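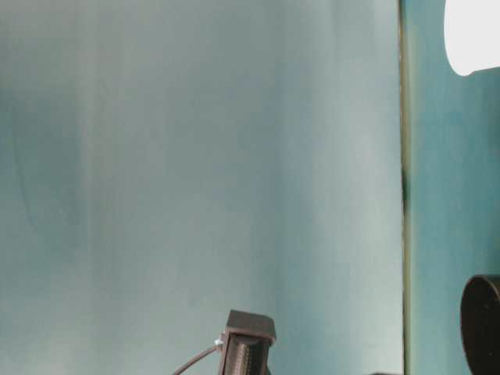 Finger, Cable and a Good Deal of Teal

August 5, 2022
By Keith Tuhiwai

Welcome back to the gallery, and a particular welcome to those of you who found us through the open afternoon at Pistville and have been writing ever since to ask how the teaching is getting along. It is getting along nicely, thank you! We now have 3,822 finished examples on the shelf, and I have a cup of tea and an hour to myself, so I shall try to tell you what goes into one of them and what we've all been up to since February.

For newcomers, Nenen is our name for the whole business, the arm and the cameras and the folder of examples and (on a good day) the people. We guide the arm through a small household sort of job, over and over, while the cameras and the joints are recorded, and the learning system goes away with the recordings and tries to work out how to do the job itself. Each run through is one example. Some take a few seconds and some take a good deal longer, depending on who is driving and whether they have had lunch.

The picture

Close quarters at the bottom of the view, with the ribbed face of the gripper finger standing up against the pale teal and its cable slipping away to the left from a tiny white connector. I am very fond of that connector. It is such a small thing to have on one's mind so much of the day. The dark round shape in the lower corner and the bright white one up at the top right keep each other company across the darker strip, and in between there's a great calm stretch of blue-green that I would happily have on my kitchen wall.

On fixed views

We record from more than one place, and the fixed cameras are the ones that cause the most talk at our table. People who come to visit nearly always prefer the view that rides along with the hand, and I can see why, it's like watching somebody thread a needle from just over their thumb. A fixed view asks more patience of you. The arm comes and goes as it pleases, and there are long stretches where all you get is a fingertip, or an elbow, or plain background.

We used to throw those stretches away. I did a lot of the throwing myself last winter, sitting up late with the trimming tool and feeling very tidy and virtuous, and then the system learned a habit of behaving as though the hand must always be somewhere near the middle. When it drifted out of sight of a camera the whole arm went vague, like me in a supermarket. So back they went, all the stretches I'd snipped, and from then on we have kept each example whole from the start signal to the stop signal. It makes for bigger files and some dull viewing. The vagueness has eased a lot.

On light

I could go on about light for the rest of the page and my family will tell you I have done so at dinner. Bright patches wash out to plain white in a recording and take all their detail with them, and dark things in a shaded corner go nearly black, and the learning system has to cope with both. In the early months we chased every patch with bits of card. These days we fix the lamps in the morning, write down which ones are on, and leave them be for the length of a session.

What we do change, quite deliberately, is the lamps between one session and the next. Tilla (our scheduling sheet — she began as a spreadsheet and has got above herself) tells us in the morning which lamps we're having, which objects, and which side of the table to start from. I grumbled when she was brought in. I had my own order of doing things, and it was a comfortable order, and when we laid my sessions end to end it was plain that I had put the cup on the left in nearly all of them.

On cables

A thin cable looks like nothing much until it has caught on something. Ours are given enough slack to follow the wrist all the way round, and then they are taped, and then the driver takes the arm slowly out to each corner of its reach before any recording begins. The Oosthuizen bench has a different way of doing it, with little loops of cord, and I have to say theirs looks smarter than ours. We've agreed to swap for a month and see who grumbles.

If a cable does snag in the middle of an example, we stop and mark the example as spoiled and say why in the notes. Please do write the reason down, if you are one of our drivers and you're reading this! "Bad" tells me very little when I come to it a fortnight later. "Cable under wrist, tugged on the turn" tells me everything.

On mistakes, which we like

There is a tin on the windowsill with a slip of paper for every really good mistake, and I mean mistakes with a recovery in them. The driver reaches for the sponge, misses it, has another go from the side and gets it. Those runs are worth a great deal to us. For a long while our drivers were so practised and so smooth that the system had hardly ever seen what to do after a miss, and it would close its fingers on thin air and carry the thin air very carefully over to the tray.

So we set aside 110 runs in which the driver was asked to fumble at the start and then put it right. It's surprisingly hard to fumble on purpose. You find yourself acting, and it looks like acting, with a great theatrical swerve. We had better luck by handing the controls to people who had never driven before and letting them get on with it, with a biscuit afterwards.

On driving

A session runs to 40 examples and then you must hand over, no matter how well it is going. I know it's tempting to keep on. My own hands get quicker and lazier after the first half hour, I start cutting across the corner of the tray, and the recordings show it as clearly as anything. New drivers do a practice round that we don't keep, and they may ask for another if they would like one.

We're also asking everybody to pause for a breath at the start signal before they move. The first moments of a run were coming out all of a scramble, with the arm already on its way before the cameras had settled, and I've had to put too many of them aside.

What comes next

We would dearly like another 2,000 examples before the system is trained afresh, this time with soft things in the mix, tea towels and woollen socks and the like. Socks have been asked for by nearly everyone. I've tried a few by way of a warm-up and I can report that a sock is a sly opponent, it folds up just as you think you have hold of it, and then it hangs from one finger and looks at you.

If you'd care to drive, the Pistville room is open in the afternoons and there is always somebody about to show you the controls. You needn't know a thing about computers. Our steadiest driver came to us from cake decorating, and her runs are a pleasure to watch, all those slow even turns. Flat shoes, please, and sleeves that won't catch.

More pages to follow when I've sorted through the files, which are in a state.

Comments (5)

sprocketmum
Lovely to read this, Keith. My two still talk about the open afternoon. Is there a lower age for driving? The elder one is desperate to have a go at the socks.

Keith Tuhiwai
Hello! With a grown-up beside them, anyone who can reach the controls comfortably is welcome. Do bring her along, we keep a box to stand on.

benchside_r
Oosthuizen here. Delighted to hear our cord loops are smarter. You'll want to check them at lunch as well as first thing, they creep along the arm a bit when it's been working hard.

J. from the old room
Did you ever go back over the cup-on-the-left sessions, or are they still in the count? I'd be inclined to keep them and just balance them out with plenty from the right.

Keith Tuhiwai
Still in, and we did just as you say. Tilla had me putting cups on the right for what felt like most of the spring.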